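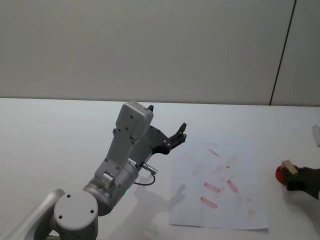

Kistov – Jan 6, 2020

Produva seeks participants for a study of two-arm stamping by remote control. Operators guide a pair of robot arms, one of them holding a stamp with a wooden handle, and place red marks on a sheet of white paper. We are measuring how mark placement and contact force vary between operators.

The first round, closed in December, produced 2,005 recorded trials. Policies trained on them left faint or partial marks when the stamp met the paper at a tilt. The second round adds 174 trials per operator with the sheet rotated at random.

We have 13 places. Applicants must be 18 or older and have normal or corrected vision. Prior robot experience is not required – training is given in the first session. Each participant attends 2 sessions at the Stumico building, Abdel Rahman wing. Sessions are paid at the standard hourly rate.

To apply, send your availability and dominant hand to the Produva study desk.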